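Notes for week 9, Small Rooms and How People Use Them

Okay, so last week ran long (my fault, I got going on kitchens) and we never got to the part about bathrooms, so that's where these notes pick up. If you missed class, get the kitchen sketches from Henok Feyisa, who very kindly scanned his.

## Where we left off

We were talking about the difference between the size of a room and the size of the part you can stand in. I keep harping on this and I'm going to keep harping on it! A floor plan gives you wall-to-wall numbers, and those numbers are what the listing says, and then you go and live there and find out that the door swing eats a big bite out of one end and you shuffle sideways past the bed for the rest of your lease.

My name for the part you can stand in is the **walking floor**. It isn't a textbook term, so don't go looking for it in the index. To get it:

1. Draw the room to scale.
2. Shade everything that touches the floor.
3. Shade the arc of every door, and every drawer pulled all the way out.
4. Whatever is still white is your walking floor.

Most of you did steps 1 and 2 beautifully in the October exercise and then forgot the drawers. Please don't forget the drawers. One of the apartments in the Khamphan reading has a dresser that can only be opened by somebody kneeling on the bed, and the family there had been doing it that way for years and thought of it as normal.

## Bathrooms are the hard case

Bathrooms are small, the pipes decide where a lot of things go, and people do very different jobs in there: washing a toddler, shaving, crying, cutting a dog's nails. Almost all of that happens standing or crouching near a sink, and the sink is where designers make their first real choice.

A vanity gives you storage and takes the floor all the way down. A wall-hung sink gives the floor back and asks a lot of the wall. A pedestal sits in between. You get toe room on both sides of the column, you get no shelf, and the toothpaste has to live somewhere else. 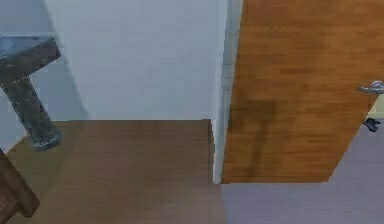
*Fig. 1. Pedestal sink in the corner of a small bathroom (computer rendering).*

Now, the question I want you chewing on is what happens to the stuff. Vojtěch Polák brought up a good point in section, that when storage leaves the sink it doesn't leave the room. It turns into a basket on the toilet tank, or a rolling cart, or a pile. So when you compare two layouts you have to put the stuff back in before you shade anything. A layout that looks roomy with no shampoo in it tells you very little about a Tuesday-morning kind of rush, with two people and one mirror.

## The Sala building

This is the long case in your packet, pages 2 through 20, and I love it. The Sala building has 114 units, and every single one was drawn with the same bathroom, flipped left or right depending on which side of the hall it's on. The interviewers went back after people had settled in and just asked them to show where they put things down. Keys, towels, glasses, phone. That's the whole method! I wish more studies were this plain.

What I'd like you to notice as you read:

- Tenants in the flipped units complained more about the light switch, and the authors never really explain it. I have a guess (it has to do with which hand is free when you walk in) but I'd rather hear yours.
- Over half of the people interviewed had hung something on the back of the door. The architect's drawings show nothing there at all.
- Older tenants talked about turning around. Younger ones hardly ever mentioned it. Turning takes more space than walking, and if you use a cane it takes more again.
- The word "clean" gets used in at least a couple of different ways. Sometimes it means scrubbed and sometimes it means there's nothing on the counter. Mark each one as you go, it will help you with the essay.

The Wumia piece right after it is shorter and, to me, a little too pleased with itself, but read it anyway for the diagrams. The author measures reach from a fixed standing point, as though people bolt their feet down before they grab a towel. We lean. We put a knee on things. I'd like at least one of you to redraw the second diagram with a person who leans.

## For next time

Shade the walking floor of a bathroom you use, with the drawers open and the stuff put back in. Pencil is fine. Bring two copies, one to hand in and one to mark up in pairs.

Then write a page on one object in that room that has no proper place to go. Tell me where it ends up, who moves it, and how often. Don't tidy first — I mean it, I want the room as it is.

Sketches and pages are due 18 December 2023 at the start of class. If your scale is giving you trouble, come by my office with the drawing and we'll fix it together, I have a spare scale ruler and plenty of tracing paper.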